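Qusai Karam on cleaning shops after closing time

24 Feb 2018

Qusai Karam starts work when the last customers are walking back to their cars. He is 51 and runs Jedeck, a small cleaning business in Jorkham that looks after shops, a dental practice and the ground floor of the Olmedo building on the main street. Most people who use those places have never met him.

We spoke in the food court at the Olmedo on a weekday afternoon, before his shift. He had a flat white and a folder of rosters with him, and he stopped twice to answer his phone.

Karam didn't plan on cleaning for a living. He trained as a draughtsman and worked in an office for several years before the firm closed its Jorkham branch. A neighbour had a contract to clean a furniture store and needed someone to cover while he had his knee done.

"I thought it would be a fortnight," Karam says. "He came back, and then he decided he didn't want to come back. So he asked me if I wanted the contract. I had two kids in primary school and I said yes before I asked what it paid."

It paid less than he had hoped. He kept the store and looked for more work in the same street, going door to door in the mornings with a sheet of prices his daughter had typed up. The first shop to take him on was a chemist. The second was a shoe shop that has since moved to the highway.

"I got the price wrong on nearly all of them," he says. "I quoted by looking at the floor. I'd walk in and say, that's a small floor, that won't take long. But the floor is the easy part. It's the shelves, the glass, the staff kitchen, the toilet. The chemist had a tiny floor and it took me longer than the furniture place."

He now asks to see every site twice before quoting, once in the morning when it is tidy and once near closing. He wants to see the bins at the end of the day and how much has come in on people's shoes. If there is a car park with gravel near the door, the price goes up.

Jedeck has six regular staff, counting Karam. Two of them have been there nearly since the start. Finding people is the hardest part of the business, he says, and he has stopped using job websites to do it.

"You put an ad up and you get 275 replies. I'm not exaggerating, that was the number last time, I had to go through them on my phone. A lot of them live three hours away. Some of them thought it was office work. I read every one and then I hired a bloke my wife's cousin knew."

New starters work alongside him for the first couple of weeks. He shows them the order he wants things done in, which is the same at every site: rubbish first, then high surfaces, then low surfaces, then glass, then floors. He says most new people want to start with the floor and have to be talked out of it.

"They see dirt on the floor and they go for it. Then they dust the shelf and it all comes down again. You only need to do that once or twice."

His biggest retail customer is Mutovier, a homewares shop that opened its Jorkham store in September. The fit-out is newer than anything else on his books, and he had some concerns when he first walked through it.

"Everything was pale. Pale floor, pale shelving, lots of curves. It looks very good. But I was thinking about who has to keep it like that. A dark carpet will forgive you. A shiny pale floor shows you every footprint, and if you mop it badly it shows you that as well."

Curved shelving takes longer to wipe than straight, he says, and the cloth tends to skip the back of the curve. The lowest shelf is the one people forget. Dust drifts in under it from the aisle and sits there until somebody gets down on their knees. 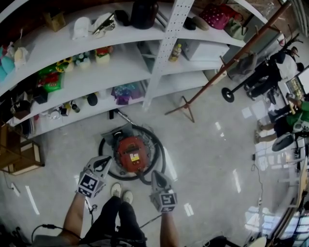

A red canister vacuum with its hose coiled around it, near curved white shelving.

On equipment, Karam has firm opinions and doesn't spend much. He likes canister vacuums for shops, as the head gets under fixtures and the body can stay put in the aisle while you work around it. He has tried backpack models and two of his staff swear by them, but he finds them hard on the shoulders by the third site of the night.

"I'm not going to tell people what to use," he says. "If somebody likes the backpack, they can have the backpack. What I do care about is the bag and the filter. People run a vacuum with a full bag for a month and tell me it's broken. Change the bag."

He keeps a notebook for repairs, with the date each machine was last serviced and what was done. Hoses go before motors do, in his experience. They split near the cuff where people pull on them, and a split hose can be hard to spot until you wonder why the crumbs are still on the floor.

Chemicals are another area where he has cut back. When he started he carried a crate of bottles to every job. Now there is a neutral floor cleaner, a glass cleaner, something stronger for bathrooms, and dishwashing liquid, which he uses more than any of the others.

"The reps come around with a new product for every surface. Stainless steel product, leather product, a product for plants. I bought a lot of them at the start. Half of it went gluggy in the shed."

He is more particular about cloths. They are sorted by colour and washed at his house, in a machine that isn't used for anything else, and they are never washed with fabric softener. He says softener leaves a coating that ends up on the glass. He once had to go back and redo every window at a bakery before it opened, after a staff member had done the washing at home as a favour.

The hours are the part that people ask him about most. A normal shift begins at 6 pm and ends some time after midnight, depending on how many sites are on that night. He sleeps until mid-morning and does the paperwork after lunch. When his children were small he would drop them at school and go to bed.

"It wasn't bad for them, I don't think. I was there for sports day, I was there for the school play. I wasn't there for dinner. My wife would say that's the one that matters, and we've had that conversation a few times."

Some of his customers have asked for daytime cleaning, which has become more common in offices. He has one site that does it, the dental practice, where a cleaner comes in for an hour over lunch. He likes that the staff there know her by name. He doesn't think it would work in shops.

"You can't have a wet floor with people coming in. And they'd stop you every two minutes to ask where the candles are. I've had that happen before closing, I had the bucket in my hand and a lady asked me if the bowl came in blue. I went and had a look for her."

Did it?

"No. Only white and grey."

Price pressure has been constant. He has lost contracts to larger companies that quote a figure he can't match, and he has won a few of them back a year or so later. He doesn't complain to the customer when it happens. He returns the keys, gets a signature for them and sends a last invoice.

Keys came up several times in our conversation. Karam has a steel box bolted to the floor of a cupboard, and each set in it has a number and no name. He has lost one key in all his years of cleaning. It belonged to the shoe shop and he paid for the locks to be changed, which cost him about a month of that shop's cleaning. He found the key later under the seat of his van.

"I still have it," he says. "It doesn't open anything."

Asked what shop owners could do to make a cleaner's job easier, he takes a while to answer. He would like them to put a proper mat at the door and have it long enough that people take a few steps on it. He would like a sink that a bucket fits under. In a lot of newer shops the only tap is a small basin in the toilet, and the bucket has to be filled with a jug.

He would also like a cupboard. At several of his sites the vacuum and mop live in the stockroom, behind whatever was delivered that day, and shifting boxes can take up the first part of the shift. He has raised it with a couple of the owners. One cleared a corner for him and put tape on the floor around it. The tape lasted until Christmas stock came in.

Karam says he would like to take on one more large site this year and then stop growing. His daughter, who typed up that first price list, does the books now and thinks he should raise his rates first. He has agreed to look at it after Easter.

By then it was getting on for half past five and the juice bar across from us was stacking its chairs. Karam put the rosters back in the folder and wiped the table with a serviette before he stood up. He was due at the dental practice to drop off a new mop head, then at Mutovier once the doors were shut.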